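Can a Robot Really Build With Bricks?

Ask a robot club what its robot can do, and somebody will tell you it can build. That sounds great. You probably picture a machine that looks at a heap of toy bricks, thinks for a bit, and makes a castle. Before you believe it, it's worth asking a few nosy questions. Good scientists are nosy all the time, and they don't mind looking a little rude.

The students in the Brason Robot Club, in the town of Holadlow, have spent since October on a project they call Furnival. The goal is easy to say. Two robot arms should pick up loose toy bricks and snap them together. You could do that when you were very small. So why does it take a whole club most of a school year?

Try something. Put two bricks on a table, shut your eyes, and put on the thickest mittens you own. Now join them. You'll find out fast how much work your fingertips do. They feel when a brick is crooked. They feel when it starts to slip. They feel the little click when the studs go in. A simple gripper has two hard fingers and no skin. It can squeeze and it can let go, and a lot of the time it has no idea what it's squeezing.

Then there's aim. The studs on a brick fit snugly into the brick on top, so being off by a tiny bit is enough to spoil it. If the gripper comes down crooked, the bricks tip over or shoot across the table. The club keeps a notebook of every try. Between winter break and the end of March they wrote down 200 tries, and 37 of those ended with two bricks properly joined.

Is 37 good? That depends on who's talking. On the club's poster it says "Our robot builds!" That's true. You could also write "Our robot usually drops it," and that would be true too. When you see a robot in a video doing something clever, remember that somebody picked which video to show you. Ask how many times it was tried.

The club works on brown paper spread over a white table, with the spare bricks kept out at the left and right and the arms meeting near the middle. When a try goes well, you end up with something like a green brick and a blue brick stuck together, held in a black gripper with the studs facing up.

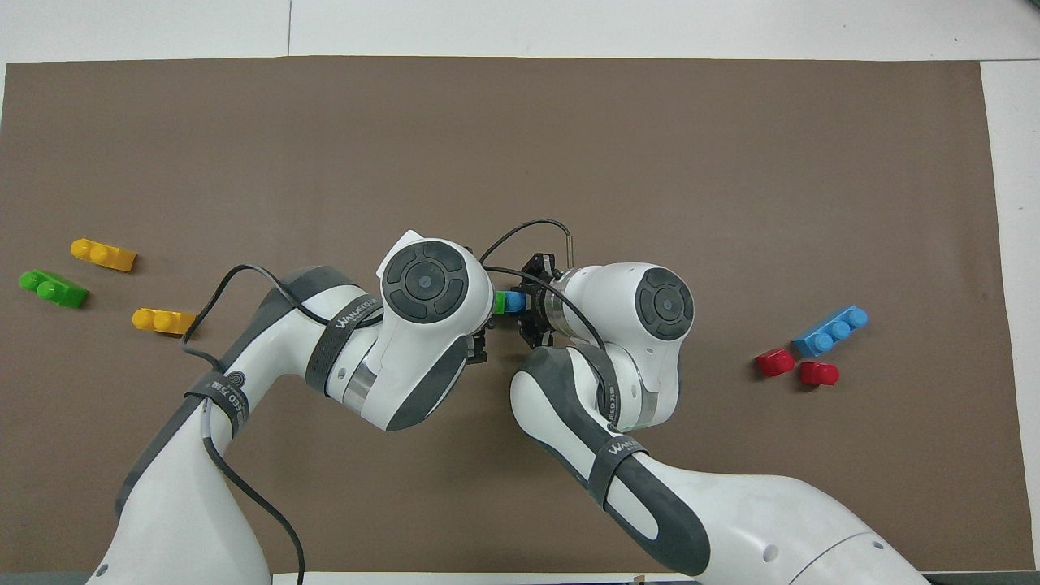

One reader, Brondora, wrote in to say this page is too hard on the club. Babies drop things all day long, she says, and we don't put up signs saying they're bad at spoons. She thinks a robot that gets it right some of the time is learning, and that we should cheer for it.

Cheering is fine. The students have earned plenty. But be careful with that word "learning." A baby who drops a spoon wants the soup. The arms don't want anything. When the tries got better in the spring, it was mostly students who had done the learning. They slowed the arms down. They changed the angle of the fingers. They worked out that one kind of start, with the brick lying at a slant, nearly always went wrong, so they wrote new instructions for it.

Some robots do get better by practicing, using programs that compare lots of tries and adjust themselves. The Furnival arms don't have a program like that yet. The club wants to add one next year. We'll believe it when we see the notebook.

Here is another nosy question: who put the bricks there? In the Furnival project, a student sets out the bricks before each try. The arms are told where to reach. If your little brother bumps the table, the gripper may close on empty air and carry on as if it had caught something. A person would notice right away. The arms need a camera and a program that can make sense of what the camera sees, and the club has only started on that part.

So, can a robot build with bricks? These arms can join two of them, sometimes, when people have set things up with care. A castle is a long way off.

Try it yourself

You need two bricks, two spoons, and a friend. Hold one spoon in each hand and try to pick up a brick and press it onto the other one without touching either brick with your fingers. Your friend keeps score and writes down every try, including the embarrassing ones. Then swap. If you want to make it harder, let your friend turn the bricks to a new angle each time while you look away.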